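The Lenport Swap Shelf Is Back, and It Brought Tables

March 2021

If you've walked past the old feed store on Daly Street lately and wondered why the lights are on, I have good news. The Lenport kitchen swap is running again! I've been waiting on this one since last August, when the shelf in the library entry got packed up and everybody's spare casserole dishes went back into everybody's cupboards (mine included, and my cupboards were not happy about it).

For anyone new in town, the swap is simple. You bring kitchen things you don't use, you take kitchen things you will use, and no money changes hands. It used to be one tall shelf with a sign taped to it. Now it's a whole front room, with tables and proper daylight, and the first open afternoon was Saturday. I went early, stayed way too long, and came home with a colander, a rolling pin and a cake tin I had no plans for at all.

The room belongs to Oltarow, the hardware people, who moved their paint counter next door over the winter and had the space sitting there. They're lending it to the swap until the end of August, heat included, and that matters more than you'd think in a building with windows that size. I remember buying chick feed in there as a kid and not being able to feel my fingers.

Saturday was busier than I expected. The sign-in sheet by the door had 70 names on it when I left, and people were still coming up the steps with boxes. They let folks in 20 at a time with masks on, so there was a line down to the corner for a good part of the afternoon, but it was a friendly line. I heard two separate conversations about sourdough and one pretty heated one about whether you can put cast iron in the dishwasher. (You can't. Please don't.) 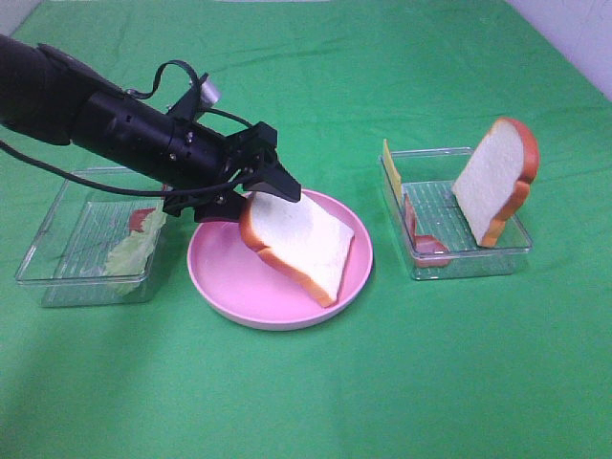
Green cloth on the table, Daly Street.

What's going fast, from what I could tell, is anything for baking. Muffin tins were gone before I'd finished saying hi to people. Loaf pans too. I guess after the year we've all had, the whole town bakes now. Pots with lids went quickly, pots without lids did not, and there is a bin just for lids that I would call hopeful. I dug through it for a while looking for one to fit my soup pot and found three that almost did, and if you've ever had an almost-fitting lid you know how much good that is.

Small appliances are new this time. The old shelf never took anything with a plug, and I know that bugged people, so here's how it works now. You leave your toaster or mixer at the back desk, someone plugs it in and checks the cord, and if it's fine it goes out with a green tag at the next open day. If it isn't fine, it goes home with you. They were pretty firm on that last part, and fair enough! The library got stuck with a lot of dead blenders.

Plastics are welcome too, as long as they're clean and not cracked. Food storage was the thing I saw the most questions about, mostly from people who had bags and bags of it and weren't sure what was worth the trip. My own drawer at home is a mess of tubs from the Stultiveo deli counter, so I was listening pretty closely. The short version is that anything with its own lid, fitted and together, can come in. Loose ones stay home, or go in your regular recycling if they have the right number on the bottom. 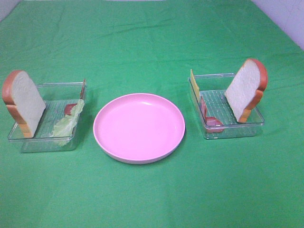 Can I drop things off on a day the swap isn't open?

Drop-offs are only taken during open hours, so please don't leave boxes on the steps, even under the awning.

That one has caused trouble before, by the way. Somebody left a very nice set of mixing bowls outside the library one night a couple of years ago and a plow went over them. I still think about those bowls. They were the speckled kind.

Knives are the other thing to ask about before you haul them over. Table knives are fine and go in with the rest of the silverware. Anything sharper has to be wrapped in cardboard and handed to a person at the desk, and you need to be an adult to take one home. Glass is fine if it isn't chipped. Nonstick pans are a maybe. If the coating is flaking they'll turn it down, and I watched that happen to the man ahead of me, who took it well and then asked if anyone wanted it for bird seed. Someone did!

The swap is open every Saturday from noon to 6 through the end of August. There's a limit of two boxes per household coming in, and no limit going out (dangerous, in my case). Parking on Daly is still a pain with the sewer work, so use the lot behind Oltarow and come around the side. The ramp is on that side too, and the door there is wide enough for a stroller or a wheelchair, which the library entry never really was.

They could also use paper bags, newspaper for wrapping, and any sturdy box with handles. I dropped off a stack of newspapers and was thanked like I'd brought a ham.

One more thing, for the person who took the yellow teapot right as I was reaching for it: I hope you love it. If it drips, I'll be there next Saturday, probably standing over the lid bin, and I'd be glad to take it off your hands.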